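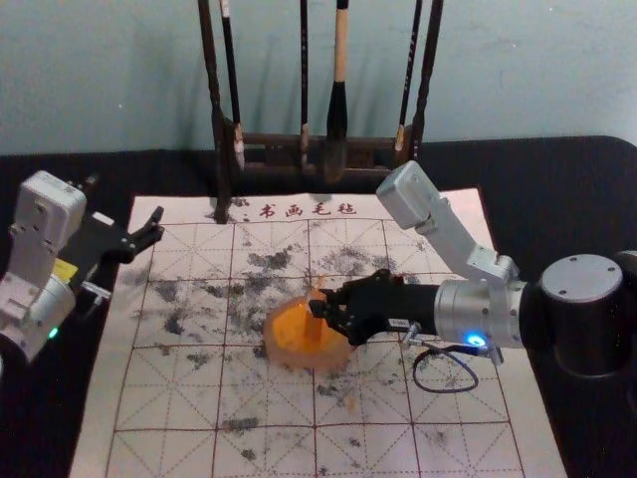
Figure 7. Poste calligraphie : bras droit en prise sur la pièce orange, bras gauche ouvert au-dessus du feutre.

5. Enregistrer une démonstration au poste calligraphie

Cette section concerne les stations à deux bras Furnau équipées du logiciel Brornard. Elle suppose que l'étalonnage des deux bras (section 4) est terminé. La procédure est la même que l'opérateur guide les bras à la main ou depuis les poignées de commande ; les différences sont signalées au fil des étapes.

5.1 Préparation du plan de travail

1. Tendre la nappe noire sur toute la table. Elle doit dépasser derrière le porte-pinceaux.
2. Poser le feutre de calligraphie, quadrillage vers le haut, caractères rouges du côté du mur. Un feutre déjà taché d'encre convient. Ne pas le remplacer en cours de série : le fond doit rester le même d'un épisode à l'autre.
3. Placer le porte-pinceaux contre le bord supérieur du feutre et y suspendre les quatre pinceaux, pointe en bas, le plus gros en troisième position à partir de la gauche.
4. Poser la pièce orange sur le quadrillage, partie saillante accessible à la pince.
5. Vérifier que le câble du poignet droit ne passe pas sous la pièce. Il peut toucher le feutre, mais pas s'accrocher au porte-pinceaux quand le bras recule.

Attention : garder 12 cm libres entre le porte-pinceaux et la trajectoire prévue pour le coude droit. Le logiciel ne connaît pas la position du support et n'arrêtera pas le bras.

5.2 Démonstration

1. Ouvrir une session et saisir le nom de l'opérateur et celui de la tâche.
2. Amener les deux bras en position de départ, pinces ouvertes.
3. Lancer l'enregistrement et attendre le signal sonore avant tout mouvement.
4. Approcher la pince droite par le côté et la refermer sur la partie saillante de la pièce.
5. Déplacer la pièce sur le feutre d'un geste continu. En guidage manuel, tenir le bras par le poignet, jamais par les doigts de la pince.
6. Laisser le bras gauche en attente à gauche du feutre, sauf si la fiche de tâche prévoit une reprise à deux mains.
7. Reposer la pièce, ouvrir la pince, revenir en position de départ et arrêter l'enregistrement. 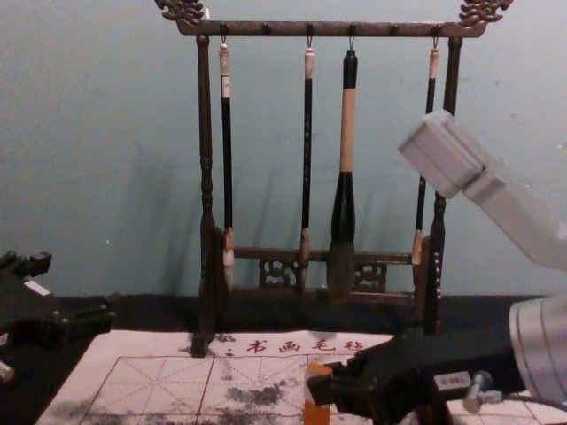
Figure 8. Pièce orange tenue au bout de la pince droite, devant le porte-pinceaux. Vue à hauteur de poitrine.

Note : sur la vue à hauteur de poitrine, le bras droit peut masquer une partie du pinceau de droite. L'épisode reste valable tant que la pièce est visible au moment de la prise et de la dépose.

5.3 Tri des épisodes

Une série complète compte 200 épisodes. Rejeter tout épisode où la pièce a glissé, où un pinceau a été heurté ou dont la durée dépasse 26 secondes. Saisir le motif du rejet dans le champ prévu ; un épisode rejeté sans motif bloque l'exportation de la série.

Si l'erreur 1076 s'affiche, les horloges des deux bras sont décalées. Fermer la session, relancer la synchronisation depuis le menu Station et refaire le dernier épisode.

Questions sur les fiches de tâche : Thaís Portela. Demandes de pièces de rechange : Robel Degefa.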